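Reservistenübung in Plarnmont: Was muss ich selbst mitbringen?
Gefragt am 20.6.15

Bin im Juli für 2 Wochen nach Plarnmont eingeladen, Stabsdienst Fernmelde. Im Schreiben steht nur »persönliche Ausrüstung vollständig«. Vollständig nach welcher Liste? Meine ist von der letzten Übung und hat 25 Positionen, davon drei durchgestrichen. 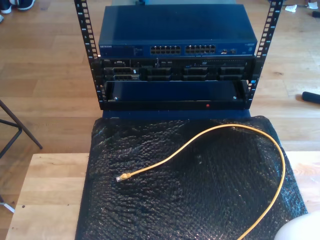
Netgear-Switch oben im offenen Rack

Antwort 1
Es gilt die Liste, die du beim Einkleiden bekommst, also nach dem Packen. Ruf vorher in Umach an, die schicken sie dir auf Bitten auch per Post. Stiefel einlaufen, Impfbuch einstecken, Kopie vom Bescheid für den Arbeitgeber. Schlafsack gibt es vor Ort, Kissen sind Verhandlungssache.

Antwort 2
Mehrfachsteckdose!!

Antwort 3
War zweimal dort, einmal davon in Tivham untergebracht, 6 km Fußweg inklusive. Die Durchgestrichenen wollte der Spieß trotzdem sehen.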